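Flendell Home Help > Laundry and fabric care > Storage

Red felt bag leaving fluff and maybe colour on clothes -- can I line it or wash it?

Posted by Plirkon, 5 February 2018

I have a large red bag made of a soft fuzzy material, like thick felt. It has white capital letters printed on it and a flap at the top. I've had it since September and I use it for clothes waiting to be washed, mostly sweatshirts, towels and socks. It stands in the corner of the bedroom and gets carried down to the machine twice a week.

There are two problems. The first is red fluff. Anything grey or white that has been at the bottom for a few days comes out with tiny red fibres on it, and the washing machine doesn't get them all off. They are worst on anything with a fleecy or knitted surface. I go over things with a lint roller before they go in, but it takes ages and I use up the sheets.

The second is that I think the colour may be coming off. Last week a damp hand towel was left in the bag overnight and there was a faint pink patch on it afterwards. It might have been something else, as the towel is old. It came out after a second wash at 40.

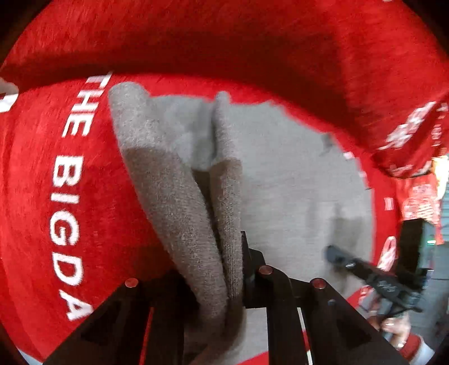
Longo said to throw the bag away and buy a plastic basket, but I like that it folds flat behind the door and I would sooner keep it if it can be made to behave. So what I'd like to know is:

Can a bag like this go in the washing machine, and would that stop the fluff or make it worse?

If it can't, what would you line it with? I tried a bin liner and it slid down to the bottom within a day. It also made the damp things smell.

There is no care label that I can find. The bag is about 50 cm deep. The lettering feels like it sits on top of the material and isn't woven in.

3 replies

Zovusar

Don't machine wash it. If it's proper wool felt it will shrink and go stiff, and if it's the cheap synthetic sort it will go bobbly and lose its shape, so you lose either way. Printed letters on that kind of surface tend to crack as well.

What I would do is get the loose fibres out dry. Take it outside, turn it inside out and give it a good shake. Then go over the inside with the vacuum cleaner using the small brush attachment, always in the same direction. After that wrap some wide parcel tape round your hand, sticky side out, and press it all over. Change the tape when it stops picking anything up. You may have to do this two or three times over a couple of weeks. New felt sheds the most and it does slow down, though with things being dragged in and out of it I don't think it will ever stop completely.

For the colour, do a test before you decide anything. Wet a piece of white cotton, an old pillowcase will do, wring it out and press it hard against the inside of the bag for a minute. Then rub a bit. If the cotton is still white, your pink patch came from somewhere else. If it's pink, don't put anything damp in there again without a lining, and don't try to wash the bag by hand either, or you'll have a red bath.

TwoLoadsAWeek

just get a mesh laundry bag and put it inside. done

Halfpastironing

I'd go with a cotton liner. A drawstring one is easy to make from an old pillowcase or a piece of sheet if the bag is too wide for a pillowcase. Measure right round the top of the bag and add 6 cm for the seam and a bit of slack. For the height, take the depth of the bag and add 17 cm so there is enough to fold over the rim. That fold is what stops it doing what your bin liner did. If it still creeps down, four wooden clothes pegs round the edge will hold it, or you can sew on short tapes and tie them to the handles if yours has handles.

Use 100 per cent cotton that has already been washed a few times, or it will shrink the first time you do it and then it won't reach over the top. The liner goes in the machine with the clothes, so you can lift the whole lot out and leave the bag upstairs.

Mesh is all right for keeping things together but the fluff comes straight through the holes. I tried that first with a grey felt basket and it made no difference that I could see.

I agree with Zovusar about not washing it. Dry damp towels over a rail before they go in -- even with the liner, water will soak through cotton and reach the felt if they sit there all night.

For the fibres already on your sweatshirts, let them dry fully and then use a clothes brush or a slightly damp rubber glove. Stroke one way only. It works better than a lint roller on fleece and there are no sheets to buy.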